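4.3 Chopstick sorting in a furnished kitchen

The results in the previous section came from a bare bench, and we do not think bench results say much about homes. We therefore repeated the chopstick task in a kitchen in Dedthorpe, using 2 hand-held grippers and the same demonstration protocol. The operator picks up a chopstick, brings it close to upright, and places it in a slotted basket. The Jitwood policy was trained on 583 of these demonstrations, and 133 more were held out.
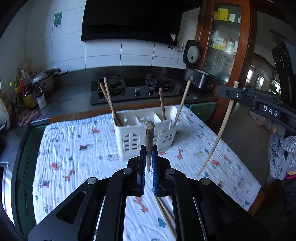 The headline number for this task in earlier work is final placement: a trial counts if the chopstick ends up in the basket. We find this measure too generous. A chopstick dropped from above the rim will often fall into some compartment whatever its angle, and a policy that has learned only to open its jaws over a white object scores well. When we rescored the held-out set by asking whether the grasp was still upright at release, the gap between Jitwood and the Mosquera baseline shrank to 7 points. We would not call that a clear win – the difference between two operators on the same day was nearly as large.

Figure 6. Chopstick task, Dedthorpe kitchen. 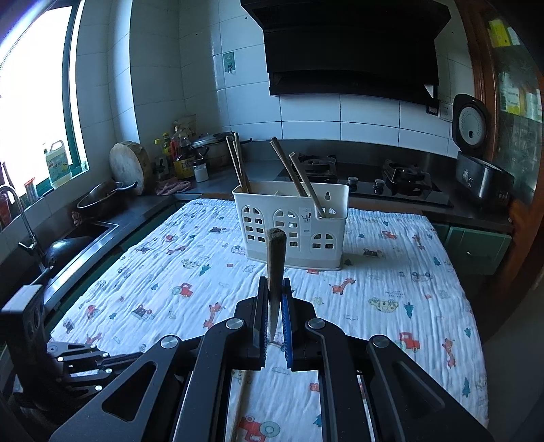
Background clutter is usually offered as the reason policies fail outside the lab, and we expected to confirm this. The evidence is weaker than we had hoped. Masking everything beyond the table edge at test time changed the placement score very little, which suggests the policy was hardly using that part of the view. The table itself is a different matter. Its cloth is crinkled and printed with trucks, giraffes, trees and cars, and a chopstick lying diagonally across it, as in Figure 6, is a thin target on a busy ground. Most missed grasps in our logs began with the jaws closing beside a chopstick on the cloth, well before the basket came into play.

We cannot separate print from texture with the data we have. A plain cloth with the same crinkle would have been the right control, and we did not record one. The claim in the Estbridge report that printed surfaces "do not matter at this scale" rests on flat, laminated sheets, so it does not settle the question either. Until someone runs both conditions in the same kitchen, we would treat any single success rate for this task, ours included, as a statement about one table.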